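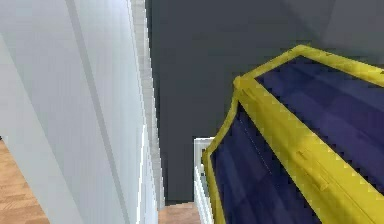 Huile-cire Marchetti pour parquet : mon avis après un hiver complet

Publié le 1 Sep 2021 par Kulsoom Mohmand

J'ai passé des années à vitrifier mes sols en me disant que l'huile, c'était pour les courageux. Eh bien j'avais tort, et j'en suis ravie ! Le bidon de Marchetti que j'ai ouvert en janvier dans la maison de Porkalbridge m'a complètement réconciliée avec l'entretien du bois.

Pour situer : un séjour, un couloir et un petit bureau, des lames claires posées par les anciens propriétaires, deux enfants, un chien qui dérape dans les virages. L'ancien vernis partait en écailles devant la porte d'entrée et je ne voulais plus jamais revoir ça.

L'application

Ponçage d'abord, avec une ponceuse Kikberg de location (lourde, bruyante, mais quelle efficacité). J'ai terminé au grain 120, puis aspiré deux fois. L'huile s'étale au rouleau à poils courts, en couche très fine, dans le sens des lames. On attend 30 minutes, on essuie l'excédent avec un chiffon en coton — j'ai sacrifié un vieux tee-shirt Tultex, parfait pour ça, il ne peluche pas du tout. Deuxième couche le lendemain.

Attention quand même aux chiffons imbibés : on les fait sécher à plat dehors, ou on les noie dans un seau d'eau, jamais en boule dans la poubelle.

L'odeur est présente le premier soir, un peu citronnée, un peu térébenthine. Fenêtres ouvertes, elle avait disparu au bout de deux jours. Le long des plinthes et des encadrements blancs, protégez bien au ruban de masquage, j'ai fait une coulure dans le bureau et il a fallu reprendre la peinture.

Le résultat

Superbe, vraiment. La teinte « naturel » réchauffe le bois sans le faire virer à l'orange, et le toucher est resté mat, doux, presque poudré pieds nus. Le veinage ressort beaucoup mieux qu'avec mon ancien vernis satiné.

Côté résistance, le café renversé s'essuie sans trace si on s'y prend vite. Le vin rouge oublié toute une nuit a laissé une auréole, que j'ai rattrapée avec un coup d'abrasif fin et une goutte d'huile. Dix minutes montre en main ! Avec une vitrification, j'aurais dû refaire la pièce. Les griffes du chien marquent un peu dans le couloir, mais ça se fond avec le reste.

Ce qui m'a moins plu

Le couvercle, déjà. Il se tord à la première ouverture et ne referme plus très bien, j'ai dû transvaser le reste dans un bocal. La notice est imprimée en minuscule et ne dit rien du temps à attendre avant de remettre un tapis (j'ai patienté deux semaines, par prudence).

Le prix enfin : 45 euros le litre, ça pique un peu. J'ai tout de même fait mes trois pièces avec deux bidons, alors qu'un artisan m'avait annoncé 800 euros pour la même surface.

Pour qui ?

Pour tous ceux qui aiment le bois qui a l'air de bois et qui acceptent de repasser un voile d'huile une fois par an dans les zones de passage. Pour une cuisine très utilisée, j'hésiterais encore. Je m'attaque aux marches de l'escalier cet automne, avec la teinte « brume » cette fois, et je mettrai cette page à jour quand elles seront sèches.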